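Noémi Bognár reçoit dans la cuisine, parce que c'est la seule pièce chauffée avant midi. Elle répare des accordéons diatoniques depuis l'âge de vingt-six ans, d'abord chez un patron, puis seule, dans une ancienne mercerie dont elle a gardé le comptoir et les tiroirs à boutons. Les tiroirs contiennent maintenant des anches, des peaux, des ressorts et de la cire en pains. L'atelier s'appelle Plolside. Elle n'a pas envie d'expliquer le nom, qui était déjà sur la boîte aux lettres.

Elle n'est pas née dans une famille de musiciens. Son père conduisait des cars, sa mère tenait les comptes d'une scierie. L'accordéon est arrivé par une voisine qui en avait un dans une armoire et ne savait pas en jouer. « Il manquait quatre notes à la main droite. J'avais treize ans, j'ai dévissé la grille pour voir. Les soupapes s'étaient décollées. Je les ai remises avec de la colle à bois, il ne faut surtout pas faire ça, mais les notes sont revenues. »

Après le lycée, elle a passé deux ans dans une école de comptabilité, qu'elle a quittée sans diplôme. C'est ensuite qu'elle a écrit à la maison Amegashie, qui réparait des harmoniums et des accordéons et ne cherchait personne. Elle a écrit trois fois. À la troisième lettre, on lui a proposé de venir balayer et de regarder.

« J'ai balayé pendant un mois, vraiment. Puis on m'a donné les soufflets. Les soufflets, c'est du carton, de la toile, de la peau dans les angles et du métal aux coins. On apprend la patience avec ça, parce qu'une fuite dans un angle, on la cherche parfois toute une journée. »

Elle y est restée neuf ans. De cette période, elle garde un cahier à couverture verte où chaque instrument passé entre ses mains a une ligne : la marque quand il y en a une, la tonalité, ce qui n'allait pas, ce qui a été fait. Le cahier est plein et trois autres l'ont suivi. La dernière ligne porte le numéro 1 636. Elle l'a écrite en octobre, pour un petit deux rangs en sol-do dont les basses restaient enfoncées.

## L'accordage

On vient surtout la voir pour l'accordage. Chaque note d'un accordéon est produite par une ou plusieurs languettes d'acier rivées sur une plaque. Pour faire monter la note, on gratte un peu de métal vers la pointe de la languette. Pour la faire descendre, on gratte près du rivet. Le geste est minuscule, et l'acier enlevé ne se remet pas.

« Les débutants grattent trop. Moi aussi, j'ai trop gratté. On a un appareil qui indique l'écart, on voit l'aiguille, on veut la mettre au milieu tout de suite. Il faut enlever presque rien, remettre en place, souffler, écouter, recommencer. Le lendemain la note a encore bougé un peu. »

Elle accorde sur une table percée d'un trou, sous laquelle un soufflet est actionné au pied. Puis elle remonte les anches dans l'instrument et reprend tout, car une languette ne sonne pas pareil sur la table et dans sa caisse. Sur un trois rangs complet, elle compte deux semaines, en travaillant le matin seulement. L'après-midi, la rue est trop bruyante et elle n'entend plus les battements.

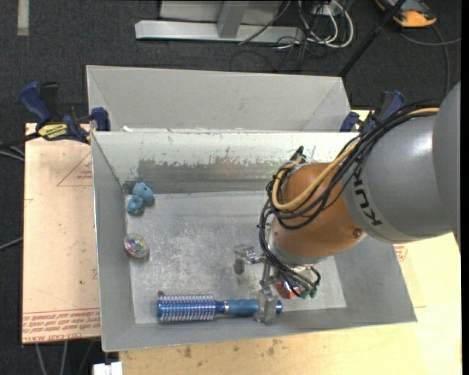

Le sujet sur lequel elle revient le plus volontiers est celui du vibrato, ce léger désaccord entre deux anches qui jouent la même note. Les clients en parlent avec des mots à eux : sec, swing, musette, « comme celui de mon oncle ». Elle leur fait écouter trois instruments et leur demande de choisir sans regarder la marque.

« La plupart choisissent moins de vibrato que ce qu'ils avaient demandé en entrant. Mais il y en a qui veulent vraiment beaucoup, et je le fais. C'est leur oreille. Je préviens juste que ce sera difficile de jouer avec un violon. »

Elle-même joue peu en public. Elle a tenu pendant plusieurs hivers la main gauche, comme elle dit, dans un groupe de bal appelé Sidance, qui tournait dans les salles des fêtes de trois cantons. Le groupe comptait cinq musiciens et une camionnette. « On jouait jusqu'à deux heures, on démontait, on rentrait. Le lendemain j'avais les mains raides et je ne pouvais pas travailler sur les anches. Il a fallu choisir. » Elle a gardé de Sidance un répertoire de scottishs et de mazurkas, noté sans mesure, avec seulement le numéro des boutons et des flèches pour le sens du soufflet.

## La cire

Les plaques d'anches sont tenues sur leurs sommiers par un mélange de cire d'abeille et de colophane. Avec les années, la cire sèche et se fend, et la plaque se met à vibrer ou tombe au fond de la caisse. C'est la panne la plus courante sur les instruments restés dans un grenier.

Noémi Bognár prépare son mélange dans une casserole réservée à cet usage. Elle achète la cire à un apiculteur, la filtre deux fois et ajoute la colophane petit à petit. La proportion change selon la saison : un peu plus de résine en été, un peu moins en hiver. Elle a essayé une cire toute prête, vendue par la maison Jelley, et elle en dit du bien, mais elle est revenue à la sienne.

« La leur est très régulière. Si j'avais un apprenti, je la lui donnerais pour commencer. Moi je connais la mienne, je sais à quel moment elle fait un fil et à quel moment il faut arrêter de chauffer. Si elle fume, c'est fichu, on la jette. »

Elle n'a pas d'apprenti. Deux personnes sont venues en stage ces dernières années, l'une pour un mois, l'autre pour un trimestre. La seconde travaille maintenant sur des pianos. Noémi Bognár ne s'en plaint pas – elle dit que le piano nourrit mieux – mais elle aimerait que quelqu'un reprenne les cahiers.

## Ce que ça coûte

La question de l'argent ne la gêne pas. Une révision simple, avec nettoyage et contrôle des soupapes, est facturée 100 euros. Un accordage complet dépend du nombre de voix. Le dernier qu'elle a terminé, un deux rangs à deux voix, est revenu à 382 euros, peaux comprises. Elle montre la facture, écrite à la main.

« Des gens me disent que c'est plus cher que ce que vaut l'accordéon. C'est vrai souvent. Je leur dis de réfléchir et de revenir. Je garde l'instrument une semaine sur l'étagère s'ils veulent, je ne compte rien. »

Certains ne reviennent pas. Elle a ainsi une étagère d'instruments laissés là, avec une étiquette et un numéro de téléphone qui ne répond plus. Elle ne les vend pas et n'y prélève pas de pièces, sauf une fois, un ressort, qu'elle a remplacé depuis. Quand elle a du temps, elle en ouvre un et recolle ce qui est décollé.

Il y a aussi des travaux qu'elle refuse. Elle ne repeint pas les caisses et ne remplace pas les boutons de nacre par du plastique. Elle ne transforme plus les instruments d'une tonalité à une autre quand il faut pour cela limer toutes les anches. « Je l'ai fait deux fois. Ça marche, mais le son devient maigre. Mieux vaut échanger l'accordéon avec quelqu'un qui cherche l'autre tonalité, et des gens qui cherchent, j'en connais. »

Vers onze heures, le poêle de l'atelier a fini par prendre et elle propose de changer de pièce. Sur l'établi, un soufflet est ouvert, serré entre deux planches. Il vient d'un instrument acheté dans une brocante par un facteur à la retraite, qui voudrait apprendre. Les angles sont à refaire, tous. Elle a déjà taillé les peaux, qu'elle amincit sur les bords avec une lame avant de les encoller.

« Il m'a demandé s'il était trop vieux. Je lui ai dit de commencer par tirer et pousser, sans les doigts, pour sentir l'air. Il faudrait que tout le monde commence comme ça. Passez-moi le pinceau, là, derrière vous. »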